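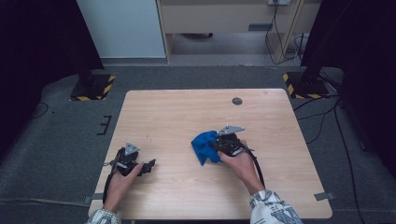

Cleaning cloth keeps leaving streaks and fuzz on a light wood-grain table – what am I doing wrong?

Posted in Cleaning & Laundry, 7 Jul 2024
Viewed 1282 times

Jenell

Hi everybody, I hope this is the right section. I have a rectangular table with a light wood-grain top, the kind with a round hole near the back for cords, and it lives in a carpeted room where we do crafts, homework and pretty much everything else. I got it in December from a secondhand office place, so I have no paperwork for it and I can't tell you for certain what the surface is. It feels smooth and a bit plasticky to me, but my sister swears it's real wood under a clear coat.

My trouble is the wiping. I use a soft blue cloth, one of a bundle I bought at the same time, and I scrunch it up in my hand and go over the whole top with spray cleaner most evenings. When the sun comes in sideways I can see swirls all over it, and little bits of blue and gray fuzz that weren't there before I started! I have tried less spray, I have tried more spray, and I have tried plain water, which left its own kind of streaks.

I also had some tape stuck down near the front corners for a project, and when I peeled off one piece it left a gummy patch that now grabs every speck of lint in the house. There is still some tape on there that I'm scared to touch.

So, two things I'd love help with. How should I be using the cloth, and how do I get the tape off without hurting the top? I do wash the cloths, by the way, with the bath towels, on warm, with softener. Thank you in advance, you have all been so kind to me over the years.

Rolteo

Oh Jenell, I think you answered half of it in your very last line, bless you! Bath towels and softener are the two things a cleaning cloth likes least. The towels shed, the cloth picks up everything they shed, and then it hands it all over to your table. The softener leaves a film on the fibers and you end up smearing that around too. I did the same for years and blamed the spray.

Put the cloths through by themselves, or with other smooth things like pillowcases, with a small amount of plain detergent and no softener and no dryer sheet. Hang them up to dry if you have room. It may take two or three washes before the old softener is gone, so don't throw them out after the first go. I keep mine in a drawer well away from the towels, and I have one that is only for glass, but that is just me being fussy.

Now the wiping. A cloth that's bunched up in your hand only touches the table with its lumps and creases, so you get a wet stripe, then a dry stripe, then a wet stripe. Fold it in half and then in half again so you have a flat pad about as big as your palm. Spray the pad lightly, never the table. Start at the far edge and come toward yourself in long straight passes that overlap a little, following the grain pattern. Turn the pad to a clean side when it starts to drag. Then take a second cloth, dry, folded the same way, and go over it all once more. That dry pass is what gets rid of the swirls.

Go easy around the cord hole. Crumbs and damp both collect at the rim there, and if the board inside is the pressed kind it can swell up – mine has a little ridge now that I catch my sleeve on. I run a dry corner of the cloth around the inside with one finger and leave it at that.

Larnanton

microfiber is all the same dont overthink it. use vinegar

Juška

I would be a little careful with the vinegar until you know what the top is. If it's a clear-coated wood, vinegar used day after day can dull it. A drop of dish soap in a bowl of warm water is plenty for an everyday wipe, with the cloth wrung out well.

For the tape, warm it first. A hair dryer on low, moved back and forth for a minute or so, will soften the glue, and then you can lift one corner with a fingernail or an old plastic card and pull it back slowly, low and flat against the table. If you pull straight up you risk taking the finish along with it. For the gummy patch, put a little cooking oil on a paper towel, let it sit on the spot for ten minutes, and rub in small circles. Wash the oil off afterward with your soapy cloth and dry it well. Please try it on the underside or behind a leg first, especially as you and your sister don't agree on the wood!

Jenell

Thank you both so much! I folded the cloth last night and the difference was huge already, even before rewashing. The hair dryer is coming out this weekend. I'm still a little nervous about the oil, so I'll test it underneath first and post back with how it goes.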